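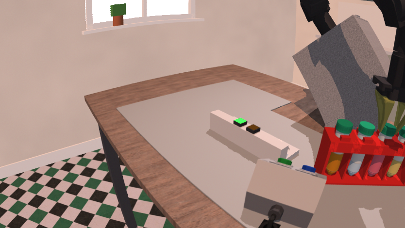 A light-gray mat on a wood tabletop, with a border of wood left showing at the edges.

Zerley Large Table Mat: Review
Posted 12/06/2025

I bought the Zerley large table mat in August to cover a dining table that also gets used for sewing, mending, bill paying and the occasional bike part. I paid $147 for it at Chala, which was full price. The store page had 1,917 ratings at the time, most of them good, and most of them written within a few days of delivery. A mat like this is hard to judge in a few days, so I waited.

What you get

The mat comes rolled around a cardboard tube inside a plastic sleeve. There is a sheet with care instructions and a small packet of corner grips, and that's it. No storage strap, which at this price I would have liked. Mine is the light gray in the 30-inch depth. It also comes in tan and a dark green that looked closer to black on my screen.

The top side is smooth with a slight drag to it, so paper doesn't skate around. The underside is a thin foam with a textured finish. The whole thing is heavier than I expected, and I mean that as a good point. My old mat was the cheap one from Kovdale, and it moved every time I leaned on it.

Getting it flat

The sheet says to unroll it and leave it overnight. Mine took most of a week. The middle went flat the first evening, but the two ends kept a curl that would catch a sleeve. I put cookbooks on the corners and went on with other things. Rolling it the opposite way for an hour helped more than the books did.

The corner grips are not worth using. They left a faint sticky mark on my table that took dish soap and some rubbing to get off, and the mat stays put without them anyway.

Sizing

Measure the flat part of your table, not the full width. If the edge is rounded over, the mat will bend at the lip and the bend will stay in it. I like to leave some wood showing all the way around. It looks better, and you have a place to rest a cup without putting it on the mat.

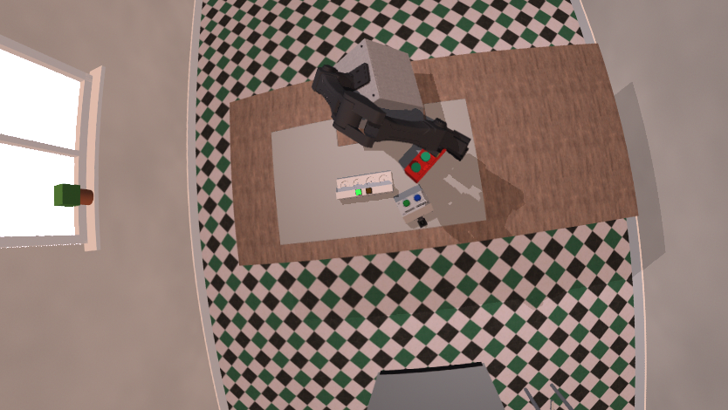 Zerley will cut to size for an extra fee, but a cut mat can't be returned. I would order the stock size closest to what you need and trim it yourself with a straightedge and a fresh blade. The foam cuts cleanly if you make a few light passes. One hard pass drags it and leaves a ragged bottom edge.

Everyday use

For writing, it is very good. A ballpoint has a little give under it but doesn't punch through. For sewing it is fine. Pins slide off more easily than I would like, and fabric lies flat on it without bunching. I would not use a rotary cutter on it. The product page says "cut resistant," and I tried one short line near the back corner to see what that meant. It meant a visible line that has not closed up.

Noise is the thing I didn't think about before buying. Setting down scissors or a plate on bare wood makes a sharp sound, and on the mat it's a dull one. If someone in your house goes to bed earlier than you do, that is worth something.

Heat is where you have to be careful. The sheet gives no limit, only a line about avoiding "hot items." A mug of coffee leaves nothing behind. A soup bowl straight from the microwave left a ring that faded by the next day. I have not put a pan on it and don't plan to. For dinner I use trivets, the same as I would on the wood.

Cleaning

Light gray was maybe not the smart choice. It shows pencil, it shows newsprint, and it shows the blue dye from a new pair of jeans that I was hemming. Pencil comes off with a damp cloth. Newsprint needs soap. The jeans dye is still there — lighter than it was, but there.

Crumbs get under the edge if you don't lift it. I pick up one side every week or so and wipe underneath. The first time I did this I was worried the foam would leave a print on the finish, and it hadn't. I have an oil finish, so I can't say what it would do on fresh varnish or wax. The sheet says to let a new finish cure fully before covering it, and that seems like good advice for any mat.
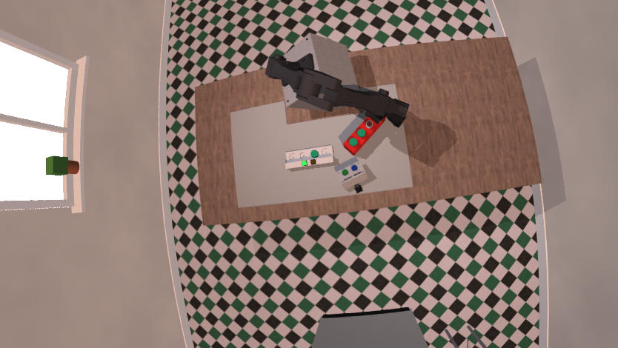 Sunlight is another thing to watch. Wood changes color over time, and whatever you cover will change at a different rate from the part you leave open. My table gets the afternoon sun, and I can already see a slight difference along the line where the mat ends. I now take it off on weekends. If your table is by a window, do the same or plan on leaving the mat down for good.

Compared with the others

The Kovdale mat costs a lot less and does half the job. It protects against pen marks and drips, but it's thin, it slides, and the corners on mine started to lift in the first month. For a kid's homework desk I would still buy that one.

The Trirkura mat is the other one people ask about. I used one at my last job. It's stiffer and has a better surface for cutting, and it is cold and loud under your arms. It also only comes in black. If you mostly do craft work with a knife, get the Trirkura. If you eat and write at the same table, get the Zerley.

Price

$147 is a lot for something that lies on a table. Having my table refinished was quoted at $300, so I can make the numbers work, but only if the mat lasts a few years. So far the surface has held up apart from my own cut and the dye. The foam has not flattened where my elbows go.

Good: stays put, quiet, nice to write on, easy to trim.
Bad: slow to flatten, stains, useless corner grips, vague about heat.

I would buy it again in tan.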